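Search this book Go

Chapter 6
Showing, Again and Again

Suppose you want a machine to put a stuffed toy in a box. You could try writing down every motion: how far to reach, how hard to squeeze, when to let go. Štěpánka Doležal tried that during her first month at Soltodus and filled a notebook before the toy had left the table. Then she picked up a pair of hand-held grippers and did the job herself, and the notebook went in a drawer.

That switch, from telling to showing, is what this chapter is about, and it's one of the most enjoyable parts of the whole field!

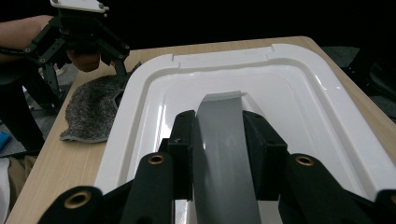
Each pass through a task is called a demonstration. It has a start, an end, and a stream of pictures and positions in between. A person works the grippers, so the motions come from somebody who already knows how cloth sags and how a lid wants to sit. The learner gets all of that know-how in a form it can copy, as long as the gripper in the recording closes the way the robot's own gripper will.

Soft things deserve special attention. A block has the same shape every time you grab it, but plush squashes, rolls, and folds, and two good demonstrations can look quite different from each other. Doležal's group kept 404 demonstrations from their first set and threw out 70 more, mostly for late starts. 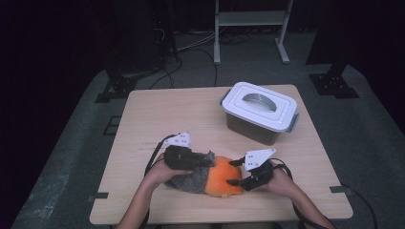

Using two hands raises a new question: which one leads? Sølve Dahlgren, who worked on the second set, let people choose freely for a week. The learner then hesitated at exactly the moments where the people had disagreed (a lovely result, if a frustrating one). We will come back to his data in Section 6.3, where you'll sort a sample of 100 demonstrations by leading hand.

Before that, we need to talk about variety. If the box always sits in one spot, the learner may pick up the spot and miss the box. Move it. Turn it. Change what goes in first.

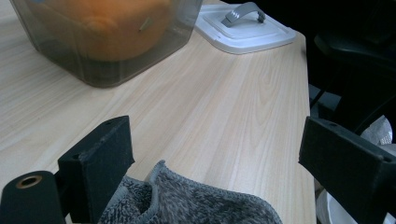 How much variety is enough depends on where the robot will work, and Section 6.1 gives you a way to estimate it with pencil and paper. Keep your notes from Chapter 5 handy, especially the table of camera delays.

Terms to watch for: demonstration, reset, leading hand, coverage

6.1 Planning a Set of Demonstrations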